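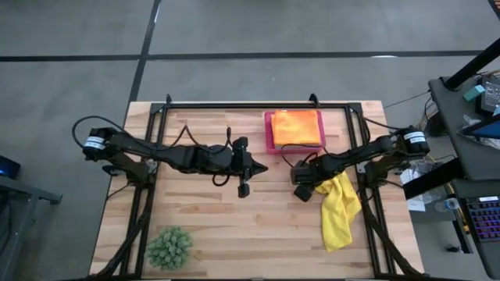 Razia says the cloths should go away in the tray by color, and that folding them in thirds is a waste of time when halves would do. I told her I would think about it. I have folded in thirds since October and I don't plan to change.

10 February 2025. Cold, gray morning. Spent most of it on the cloths. The orange one folds well and lies flat in the pink tray. The yellow one is always trouble and ends up in a heap on the table however I start it. I left the little green plant where it was, down in the corner, though Babar wants it on the windowsill. It's artificial, so the light makes no difference to it.

Ate lunch at my desk -- soup again. Paid the Prerkthorpe bill, 373, and wrote the number in the book this time.

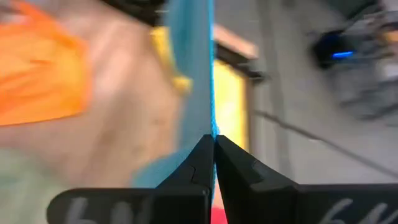
After lunch I tried to settle what to do with the blue cloth. It has gone fuzzy and the edge is fraying, with small threads coming off one side. I could trim it or hem it. Rafia would hem it. I will probably trim it and see how long it lasts.

Man-lok called at four about the shelf. He can come on the 14th. Need to measure the wall before then and clear the boxes -- must ask Babar for the tape.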